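Notes on the soft goods set
Filed under: Data collection, Manipulation
3 min read

The soft goods set for Simside now stands at 541 episodes, all recorded by teleoperation in a furnished apartment in Tandville. Rigid objects were finished in April. Fabric is slower, and most of the added time goes into resets.

An episode starts with the item on the sofa and both arms clear of it. The operator has 33 seconds to grasp, lift and set it down again. Anything longer is kept but tagged, and the tag decides whether it goes into the first training run or waits for a later one.

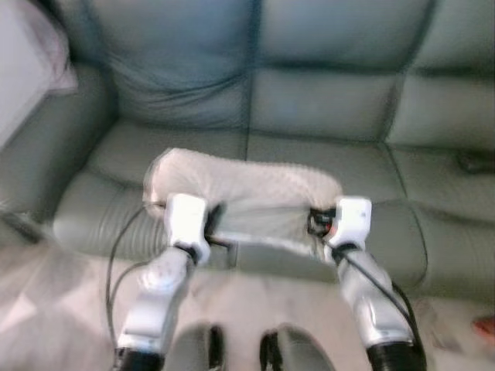 Two-handed grasps are the harder half. If one gripper closes early, the fabric shifts and the other arm has to chase it. We keep those episodes when the operator recovers without letting go, on the grounds that the policy will need to recover too. Full drops go in a separate folder.

Head and wrist streams are logged on one clock. I check the offset at the start of each session and again after 6 resets. Drift of 3 frames or more means the block is recorded again. Last winter we tried to correct it afterward with the Plasberg alignment script - it worked on boxes and failed on cloth, where there is no clean contact event to line up against.
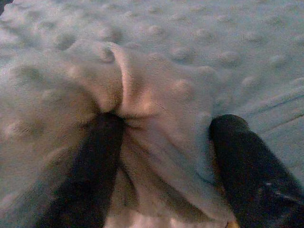
Labels are kept short: item, surface, one hand or two, outcome. An earlier version had a field for grasp quality. Two labelers rarely agreed on it for plush fabric, so I removed it and store the gripper opening over time instead. A closed value near zero usually means a miss. A thick fold holds the fingers apart and a thin one barely does, so the threshold is set per item.

Still open: whether to randomize the starting pose by hand or from a printed list. By hand is faster, but operators drift toward the same few layouts. The Ondieki rig gets the list first.

Contact | © 2019 Soft Goods Notes | Back to top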